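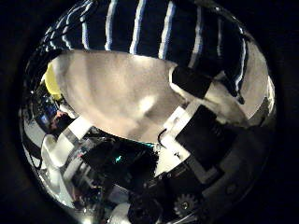
From: Eckhard Reinholz
To: floor-automation list
Date: May 13, 2025
Subject: Re: [floor-automation] Gripper cells on the garment line: staffing and task split

Replying on list so the Vedthorpe people have the same information as the day shift. The earlier message is quoted in parts, with answers under each part.

> We have been told that the two gripper cells at Kokkinos have been
> in regular use since December and that ours will be set up the same
> way. The rollout note from Divar talks about cycle times and says
> almost nothing about who does what. Could someone who has worked
> with the cells describe the split between operator and machine as
> it is now, not as it was planned?

The current split at Kokkinos is as follows.

The operator takes a garment from the incoming tote, checks the order slip, and lays the garment on the table with the collar toward the back rail. The cell picks the garment by the near hem, makes the first fold, and moves it to the second table. The operator makes the sleeve folds by hand. The cell makes the final fold and places the garment in the outgoing tray. The operator closes the bag and applies the label.

The plan had the sleeve folds assigned to the cell as well. That was dropped in the second month. Woven shirts were acceptable. Knitwear was not: the fingertips either took up two layers or slid off one, and the recovery routine took longer than the manual fold. The software still contains the sleeve routine and it can be turned on per article code. Leave it off for anything knitted, and for anything with a lining.

> Our present rate on the manual line is 538 pieces per shift with
> three people. What should we expect?

Kokkinos is running at 716 per shift with three people across two cells. Two caveats apply before anyone puts that in a slide.

First, the figure is for a mix that is mostly shirts and light trousers. On days with a lot of outerwear the cells are bypassed for those articles and the rate comes down accordingly. We do not log bypassed pieces separately, so I can't give a clean number for a heavy mix.

Second, the third person is not folding. The third person carries totes, clears faults on both cells, and does the fingertip change. If Vedthorpe plans to run two cells with two people, the rate will be lower than ours and the fault queue will be longer. We tried this during leave cover and went back to three.

> What does a fault look like from the operator's side, and who is
> allowed to clear it?

Faults fall into three groups in our log.

Missed pick. The gripper closes and the motor current stays under the threshold. The cell retries twice and then stops with the lamp on amber. The operator straightens the hem and presses Resume. Any trained operator can do this. It does not require opening the guard.

Double pick. The gripper has hold of more cloth than expected. The cell stops and does not retry. The operator presses Release, waits for the arm to return to park, and lays the garment out again. Any trained operator can do this too.

Drive fault. The finger gear does not reach the commanded position. The usual cause is thread or lint in the teeth. The guard must be opened with the key, and the cell must be isolated first. At present four people at Kokkinos are signed off for this. Operators who are not signed off should not reach in to pull a thread, including when the end of the thread is hanging outside the hand and looks easy to get.

The last point has been a source of friction. An experienced folder will see a loose thread and reach for it, having done so for years on the manual tables. The induction sheet now has a separate paragraph on it, and we have moved the key holder to the end of the table so that the wait is shorter.

> Is it correct that the fingertips have to be changed every 50 hours?
> That seems a lot.

It is correct as a maximum. The Diteck maintenance sheet gives 50 hours for the standard tip. We change at 28 when running knitwear, on the basis of our own missed-pick counts, and at the full interval for shirts. The change is four screws and a calibration run. It is done between shifts and has been added to the task list of the third position, with the time allowed for it in the roster. Please make sure the time is in your roster before the first week. At Kokkinos it was initially treated as something to be fitted in, and the result was that tips were changed late or during the break.

> Several of the folding staff have asked whether their grade will be
> affected. The argument we hear is that if the machine does the
> folding, the job becomes loading, and loading is a lower grade.

I can only report what was agreed here. Nobody on the line was regraded down. The position was rewritten and the title changed from folder to cell operator, same grade. The third position carries an allowance for the key sign-off. The written agreement covers existing staff. It does not say anything about new hires, and I would advise Vedthorpe to have that settled in writing before the cells arrive. It is still open with us and is harder to settle now.

On the content of the job, what has changed in practice:

- Less wrist and shoulder movement per piece. Folding the body of a garment was the largest part of it, and two of the three folds are now done by the cell.
- More standing in one spot. On the manual line people walked to the tote rack themselves. Operators at the cells now stay at the table for most of the shift. We have put in mats and rotate positions at each break. Rotation at the midpoint of the shift only was tried and was not enough.
- More waiting in short intervals. The cell sets the pace between the first and second table. Fast folders find this irritating. Slower folders report the opposite, that the cell waits for them and the lamp makes this visible to everyone. We have since turned off the waiting lamp. It is parameter 14 in the operator menu and serves no safety function.
- Less conversation. The tables used to face each other. With the guards in place they do not. This was raised in every feedback meeting and we have no good solution. At Vedthorpe the floor plan is not final, and I suggest looking at whether the second tables can be placed back to back, with the operators facing inward.

> Finally, the cameras. The Divar note mentions a camera at the wrist
> of each arm. People want to know what is recorded and who sees it.

The wrist camera is a small wide-angle unit mounted close to the fingers. Its view takes in the hand's own hardware and whatever cloth is nearest. Because the lens is wide, an operator's hands or forearms can enter the view while a garment is being laid out, and it should not be claimed otherwise in the staff briefing.

Our settings are these. Images are held in a buffer on the cell. On a fault, the buffer from before and after the event is saved with the fault number. With no fault, it is overwritten. Saved clips are available to maintenance and to the process engineer. They are not available to shift supervisors and are not linked to operator login. The works agreement says they may not be used for performance review, and the retention period is stated there.

One correction to the Divar note: it says that recording is "continuous." That describes the default setting as delivered. It was changed on our cells during commissioning and has to be changed on yours as well. The setting is under Service, Image Storage, and it needs the service password. Check it again after every software update. The last update put one of our two cells back to the default and it was found only because the disk warning came on.

> Would it be possible for some of our people to spend a shift at
> Kokkinos before the installation?

Yes. Two people per shift is workable, at the tables and not only as observers. I would prefer that you send folders first and supervisors later. The useful questions so far have mostly come from people who know what the cloth does when it is handled. Bring samples of your own articles, in particular the heavier knitwear, and a list of article codes so we can set them up in advance. Safety shoes are required. Lanyards and loose scarves have to come off before entering the cell area.

Open items on my side: the revised induction sheet, the fault log export by article type, and the drawing of the table heights. The tables were raised after the first month and the drawing that went out with the Divar note still shows the old height. Please do not order frames from it.

Eckhard Reinholz
Process engineering, Kokkinos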